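Chapter 4
Packing a Bag

Reading time: 5 minutes

Most people believe they can pack a bag. Most people also believe they are good drivers and pleasant to share a tent with. This chapter concerns the first of these beliefs, and by the end of it you should be able to get a weekend's belongings into a day bag, close the zip without kneeling on it, and find your toothbrush in the dark.

We start with the small bag because it is less forgiving. A large suitcase will put up with almost any foolishness. You can throw in a third jumper, a hardback you have been meaning to read since April and a pair of shoes for an occasion that hasn't been arranged, and the suitcase will simply get heavier and let your shoulder find out later. A small bag says no at once.

4.1 Laying out

Before anything goes into the bag, everything comes out onto a flat surface. This is called laying out, and students dislike it. They regard it as a delay. They would prefer to walk round the house with the bag open, dropping things in as they meet them, which is how one of my own students arrived at Codham for a two-night course with four phone chargers and no trousers besides the ones she was wearing.

A bed will do for laying out, though a table is better. Things sink into a duvet. Put the bag in the middle and the things round it, close enough to reach. Don't sort them yet. You are only trying to see what you have decided to take, and it is usually at this stage that you discover you decided very little of it.

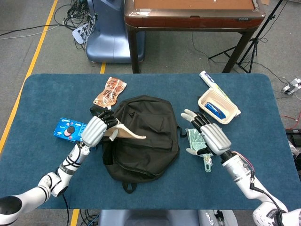
Food is the first thing to be argued over. People who would never dream of carrying a spare torch will carry enough biscuits to see out a siege, and they will carry them in the original box. A biscuit box is a poor traveller. It has corners, it gives up its corners under pressure, and once half the contents have been eaten it goes on taking up the room of the whole. The blue Oreo box beside the black backpack is the sort of thing I mean: put it in first, and the rest of your packing has to be arranged for its comfort. A crumpled snack pouch like the orange and white one will at least bend to fit a gap, and may be forgiven for that.

4.2 Hard, soft and leaky

Once the things are laid out, sort them into groups. Uzma Shaikh, who taught this course before I did and whose notes I inherited in a carrier bag, used three: hard, soft and leaky. I have tried over the years to improve on this and have failed.

Hard things keep their shape. Boxes, trays, books and tins belong here. They go in early, flat against the back of the bag, where they will not dig into you if you have been careful and will if you haven't.

Soft things take the shape of whatever is next to them. Socks are the finest example, and no serious packer leaves a shoe or a mug empty while there are socks about.

Leaky things are tubes, bottles and anything with a lid you have ever had cause to doubt. Tubes deserve special mention. A tube of toothpaste will sit on a bathroom shelf for months without incident, then empty itself into a clean shirt on the first bend out of town. Leaky things travel upright, near the top, inside something else.

You will notice that some objects belong to two groups. A packet of wet wipes is soft until the seal goes. When in doubt, treat it as leaky.

4.3 The front pocket

Every bag with a front pocket has an owner who is unsure what it is for. It is for the things you will want before you arrive: ticket, keys, tissues, one snack. It is not a second bag. The Clikance method, which you may meet in older books, would have you fill the front pocket first "to give the bag its face". I have tried this. The bag fell on its face.

Before you go on

Lay out what you would take for two nights away. Write down everything on the table, then put a line through whatever you packed last time and never touched. Keep the list, as you will need it for section 4.4, where we weigh things and people become upset.

Related chapters
Chapter 3: Choosing a Bag You Can Lift
Chapter 5: Folding, Rolling and the Quarrel Between Them
Chapter 6: Shoes
Chapter 9: Unpacking, and Why It Takes a Week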